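Wiswood Conservation Workshop
Notebook 7, Small Personal Articles
November 4, 2019
Entry by Juniper Haddad

Subject: card wallets, clear sleeves, and the sorting of small plastic items. Continues the work opened in May under the heading "Pekden deposit."

1. Purpose of the session

The Pekden deposit consists largely of everyday pocket articles: wallets, card holders, key cases, and the cards and papers left inside them. The workshop is required to produce a written condition note for each article before it is moved to storage. The purpose of the session was to test the revised wording for wallets with clear sleeves, which was found unsatisfactory in the earlier notes. The old form asked only whether the sleeve was "good" or "poor," and two readers of the same form could not be relied upon to reach the same result.

The article selected for the trial is entered in the register as item 519.

2. Condition as found

The wallet was opened flat on the wood surface and left in that position for the note. It was not pressed or weighted. The card was left in its sleeve, in accordance with the rule that no card is withdrawn until the sleeve has been described.

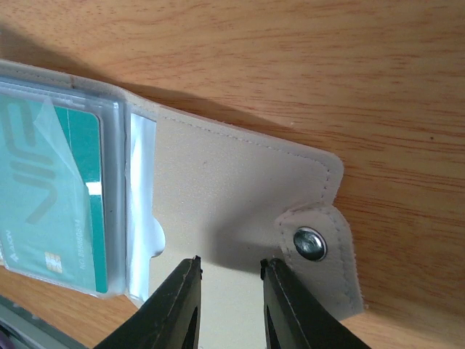
Item 519, open. Card in place, sleeve side at left.

Material: beige, leather-like. The workshop does not enter "leather" on the basis of appearance, and the field for material is to remain provisional until the back of the panel has been examined under magnification. The cut edge has a fuzzy, slightly pinkish rim. This is to be entered as "edge fibers raised" under the revised wording, with no statement as to cause.

Marks: one small brown mark at the upper edge, above the sleeve. No attempt was made to lift it.

Sleeve: clear, with a bluish cast and a thick rounded border. The word "yellowed" appears on the old form as a standard option and should not be used here. I propose "tinted, blue" as an additional choice.

Card: teal-green, rounded corners, printing sideways to the wallet as laid. A translucent film covers most of the card and has a whitish tip near the top that looks peeled or folded. It could not be decided from the surface whether the film belongs to the card or to the sleeve. The form has no place for this. Until one is provided, it should be written in full under "Remarks" and initialed.

3. Points on the wording

The term "adhering" is to be reserved for cases in which the card has been tested for movement. Where no test has been made, the correct entry is "in contact." The distinction was not observed in the May notes, and 122 of them will have to be read again for this reason alone.

The term "film" should be used for any thin transparent layer whose origin is not known. "Laminate," "protector," and "coating" each say more than the examiner is in a position to say at this stage.

4. Sorting

Small plastic items are to be kept apart from anything leather-like during sorting, and no sleeve is to rest against a printed card that is not its own. The divided green bin is adequate for temporary holding. It is not approved for storage overnight, and its compartments should be labeled on the rim so that the label stays readable when the compartment is full.

Flat, translucent articles are easily overlooked against the side of a compartment. The person closing the session is to check the sides of each compartment by hand before the bin is taken away.
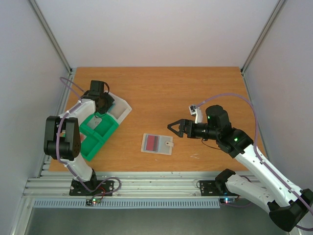

Tamiru objected on reading this section that labels on the rim are rubbed off within a week, and that a card tied to the outside of the bin had served well enough for the Zirnomlow articles. He also asked that the check by hand be made with clean gloves, as bare fingers leave marks on clear plastic that are later recorded as damage.

Both remarks are accepted. Section 4 should be read as follows: tied card on the outside, gloves for the final check. The tied card should carry the register numbers and the initials of the person who filled the bin.

5. Outstanding

Revised form to be typed with "tinted, blue," "in contact," and a separate line for films.

Back of item 519 to be examined. Material field stays open until then.

Re-reading of the May notes to be divided between two people, each working from the original sheets. Disagreements are to be left standing on the sheet and brought to me.

New gloves, size small. The last box is nearly finished.

J.H.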